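October, a little after 4 pm, back bench

OK, writing this down before I lose the thread, since Moushumi is going to ask me on her next shift why there are eleven crocks of gray goop lined up under the window. (They're labeled! Sort of. Masking tape on the lids, pencil on the tape, the pencil is mine so good luck.)

We're still chasing the iron glaze. The one on the old Asberg test bowl, that warm brown that breaks to rust on the rim and goes almost black where it pools. I've been telling everybody it's a simple recipe and I still think so, but the last kiln load came out looking like wet cardboard. Flat, dry, one color all over. Charoen turned a tile over in his hand for a while and said "well, it's brown," and went to make tea.

What changed since the spring batch, as far as I can work out:

- New bag of feldspar. Stenard stopped carrying the old one, so this is whatever they had on the shelf.
- New red iron oxide, finer grind. It stains everything, including the phone, sorry.
- I moved the shelf down one slot in the small kiln to fit Nele's tall bottles.
- Kiln log says peak was 1,377 and I don't believe it for a second. Either the controller was reading in some mood of its own or Detlef's handwriting has gotten worse. The cones say we were nowhere near that, whatever units he had in mind. Need to ask him.

My money is on the feldspar. Yu-ting thinks it's the cooling, and she made a pretty good case over lunch: the spring load sat in the kiln overnight with the door shut, and this last one we cracked early because Nele had to catch her train with the bottles. Slow cooling gives the iron time to come out at the surface, fast cooling locks it up. I've read the same thing and forgotten it at least twice, so I'm putting it on paper now. 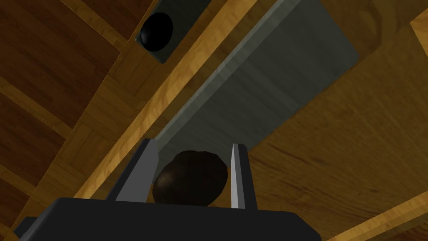
So the plan is to split it. Same clay, same bisque, 3 tiles from each crock. One set gets a straight cool like last time. The second gets a hold on the way down, 30 minutes, and then the kiln stays shut until morning no matter who has a train. I'm leaving the third set unfired in case both of these turn out ugly and we want another go without mixing everything over again.

Mixing notes, mostly for me:

Dry weights are on the yellow sheet taped inside the cabinet door. Sieved everything twice. Crock 4 was way too thick after the second pass, so I added water by the splash until it ran off the stick like cream, and no, I didn't measure the splashes. Crock 7 settled like concrete in an hour flat. I gave it a pinch of bentonite and it's behaving better, but that makes it a different glaze from the others now, so don't compare it straight across. I wrote a B on the lid.

Dipping: count of 2 for the whole tile, then the top third again for another 2. The double dip on the spring tiles is where all the nice stuff happened, so I'm not skipping it this time. Wipe the feet. WIPE THE FEET. I spent most of yesterday morning grinding Fröhlich's order off a shelf (five mugs, four saved, one with a chip I'm going to pretend is a thumb rest).

Oh, and the kiln wash is nearly gone. There's some left in the bucket under the sink but it has a skin on it. If anybody is placing an order this week, add a bag and a couple of the wide brushes, the cheap ones that shed.

Still to do: find Detlef, get the real peak number, load the first set tonight if the big fan is fixed. Crocks 1 through 6 are dipped and drying on the rack by the door. Please don't lean your coat on them, Charoen.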